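Clallar Works Bulletin
10 Oct 2021

Assembly and Test
Cell 2: what changes on the kitting line

Kitting of the Doltberg valve sets moves to an arm-based cell in February. The cell replaces hand sorting at the first two benches of the line. Final inspection, bagging and labeling stay manual. This item covers the process, the staffing changes and the state of the simulation work, and it repeats some of what was covered at the shift meetings for those who were on nights.

Present process

A Doltberg set is built from loose cylindrical parts, cups and spacer blocks delivered in mixed totes. The operator at bench one empties a tote, separates the parts by type and puts them upright. The operator at bench two transfers them to a kit tray in the order given on the route card. Cycle time at bench one depends on how the tote was packed at the supplier and varies more than any other step on the line. Most of the wrist and shoulder reports logged against the line in the past year came from bench one, and the rotation was shortened to two hours for that reason.

New process

Parts will be presented to a single six-joint arm with a two-finger gripper. The arm picks a part, turns it upright if needed and places it at its position for the kit. The operator loads parts, clears rejects, releases finished kits and deals with stops. Loading is done from outside the guarded area through the side hatch. The arm will not run with the hatch open, and the hatch interlock is not to be bypassed for any purpose, including cleaning.

The control software is supplied by Chidiac. The picking routine was written here by Suleiman Idahosa and the methods group. It runs on a table of grasp heights and finger openings, one row for each part type, and the table can be edited at the cell by anyone signed off to level 2. Edits are logged with the badge number. Please enter a reason in the comment field. "Adjusted" is not a reason.

Staffing

No positions are removed by this change. The two bench-one roles on each shift become one cell operator role and one additional inspection role. Pay grades are unchanged for inspection. The cell operator role is graded one step higher after sign-off, and the step is back-dated to the first day of training.

Anyone now rostered on benches one and two has first call on the cell operator training. The course is 24 hours, taken in paid time and split between the classroom and the cell. Aino Hakala is running it and has the sign-up sheet. Those who would prefer not to train as cell operators can move to inspection or ask for a transfer to the Tadeo line, where there are openings on days only. Existing medical restrictions carry over to the new roles and do not need to be filed again.

Several people have asked whether pick counts from the cell will be used to compare operators. They will not. The cell logs counts by kit number and part type. Badge numbers are attached to table edits and to manual resets, and to nothing else.

The two-hour rotation ends when bench one is taken out. Aino has proposed a four-hour rotation between the cell and inspection. This is open for comment, and the form is on the board by the tool crib. The main objection received to date is that four hours of watching an arm is harder on attention than two hours of sorting is on the wrists. That is a fair point, and the rotation will be reviewed after the first month of running whichever figure is adopted.

Simulation work

The picking routine is being developed in simulation before the physical arm is commissioned. The parts are simplified shapes in plain colors. A run ends when all parts have been placed or when the routine faults out. The last batch was 172 runs, of which 84 finished without a fault. Faults fell mainly into two groups: the fingers touching a neighboring part during the approach, and open cups gripped too near the rim. The first group is a matter of approach angle and the order of picking. The second needs a lower grasp height, and Suleiman expects to change that row of the table before the next batch.

These figures are not a forecast for the floor. The batch was set up with parts placed closer together than the loading fixture will allow, so that the faults would show early.

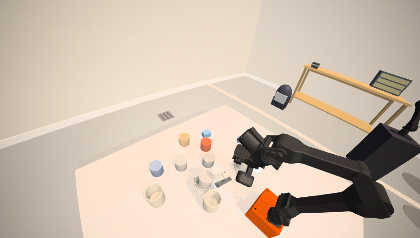
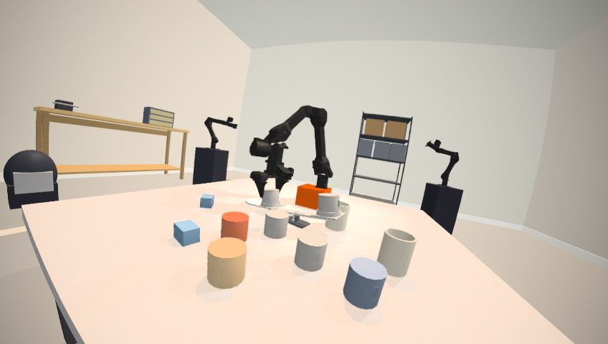
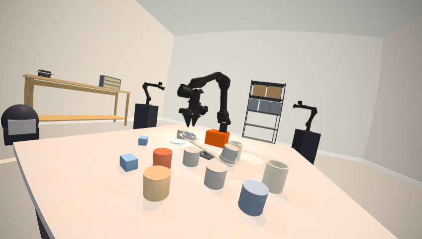
Simulated cell with the black arm, its orange base block and practice parts on the table.

The next batch will use the revised cup grasp and the same part spacing, to keep the results comparable. After that, spacing will be opened up to match the fixture drawing. Operators who have worked bench one are asked to look through the fault list with Suleiman and mark any case they would have handled by moving a second part out of the way first. The routine has no such step at present. Adding one costs cycle time, and the methods group would like to know how often it is needed before writing it.

Floor preparation

Bench one stays in service until the cell has passed acceptance, and will be kept in storage for one quarter after that in case of extended downtime. Bench two will be shifted toward the aisle to clear the guarding. The compressed air drop now between the benches is being moved to the column, and the line will be down for one shift while this is done. The shift will be paid as normal and used for the classroom part of the training.

The route card gets a new box for cell rejects. A reject is any part the arm has dropped or failed to pick after its second attempt. Rejects go in the reject tote and are inspected before they are returned to stock. They are not to be put back by hand into the kit in progress, even where the part looks sound.

Questions on grading and transfers go to Aino Hakala. Questions on the routine, the grasp table or the fault list go to Suleiman Idahosa at the methods desk. Comments on the rotation should be in writing so that they can be attached to the review.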